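4. Placing and filling the counter drawer

This section of the Justalwood set-up guide covers the Rorkard counter drawer and the near-identical Bumard one. The leaflet in the carton says the job takes five minutes and that the drawer will "transform your kitchen". It holds snacks. Read the steps before you clear anything off the worktop.

4.1 Choosing the spot

1. Measure the worktop. The box needs 400 mm of width, whatever the leaflet says about "slimline" living.

2. Allow for the drawer as well as the box. A closed box looks small in the shop, and then you pull the tray out and it wants the space where you normally chop things.

3. Leave 75 mm clear at the back so you can lift the top off without scraping the tiles.

4. Check that the worktop is level. Put a marble or a dried pea in the empty tray and see where it goes.

Note: the makers give 900 mm as the ideal worktop height. We have tried it on lower ones and noticed no difference whatsoever.

4.2 Checking the slides

1. Take out anything packed inside the tray.

2. Pull the tray to its full stop, slowly, with one hand on the box.

3. Look along both metal slides for packing dust. Wipe with a dry cloth. Do not oil them, even if a tin of something is standing right there.

4. Push the tray home and repeat until it runs without a catch. If it still catches after a dozen goes, it will not "bed in". Send it back.

5. Put something light in the tray, such as a bag of crisps, and try again. Larger packets, cereal boxes included, stay outside. The inside height is 117 mm and no amount of folding will get round that.

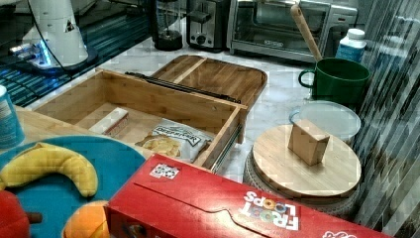 Owner's comment: I gave up on crisps after a fortnight. The bags puff up and catch on the way in, so you end up pressing them flat and eating crumbs. Tea bags and stock cubes are fine. I'd also like to know who decided a snack drawer needed runners.

We agree about the bags. Part-used ones, rolled down and clipped, go in more easily than full ones. On the runners we have asked the same question and had no useful reply.

4.3 Boards and other wooden surfaces

The carton includes a sachet of "nourishing balm". You can use it if you like the smell. Plain food-safe mineral oil does the same work and costs less per board.

1. Wash the board by hand and stand it on edge overnight.

2. Look at the dry surface in daylight, from a low angle. Lamps put a glare on the wood that is easy to mistake for a worn patch – and plenty of good boards have been sanded for no reason.

3. Rub the oil in along the grain with a lint-free cloth. Go sparingly near seams and joints.

4. Leave it until morning, then wipe off whatever is still sitting on top. 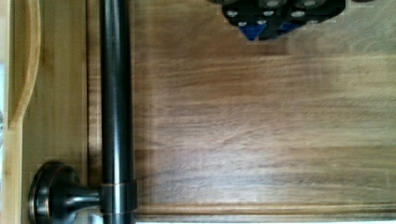

Fig. 4b. Bands of brown and tan wood, with a pale sheen across the middle.

Caution: do not oil the inside of the drawer. Packets will pick it up, and so will your sleeves.

Caution: "water-resistant" on the carton means you may wipe up a spill. It does not mean the sink, and it certainly does not mean the dishwasher.

Colour differences between one strip and the next are normal. The leaflet calls them "character" on page two and "minor variation" in the guarantee, so read the guarantee.

4.4 Using the top as a shelf

1. Set the box in place with the drawer closed.

2. Put the heaviest item towards the back.

3. Open the drawer fully and press lightly on the front edge of the top. If the box lifts at the rear, take something off.

4. Keep tall cups to one side, where an arm reaching for the fruit will miss them.

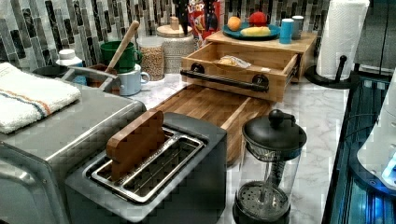
Weight is the one thing the makers are vague about, and their phrase "everyday items" could cover a grapefruit or a casserole. We would stop at crockery and a little fruit. A round plate with an orange and a couple of other pieces, two cups beside it, is a sensible amount for a top that also has to sit still while the drawer is open. Bowls take up more room and hide the fruit at the bottom until it goes soft.

Note: keep the drawer's path clear. A cutting board laid flat in front is acceptable if the drawer passes over it. A toaster needs its own space, well away from the bamboo when switched on, and nothing should be draped over a toaster oven in use. The Campbell edition of this drawer has a sticker to that effect on the underside, where you will find it when you move house.

4.5 After the first week

Empty the tray, check the slides again and tighten the handle fixings by hand. The leaflet recommends doing this every Tuesday. Twice a year has been enough for ours.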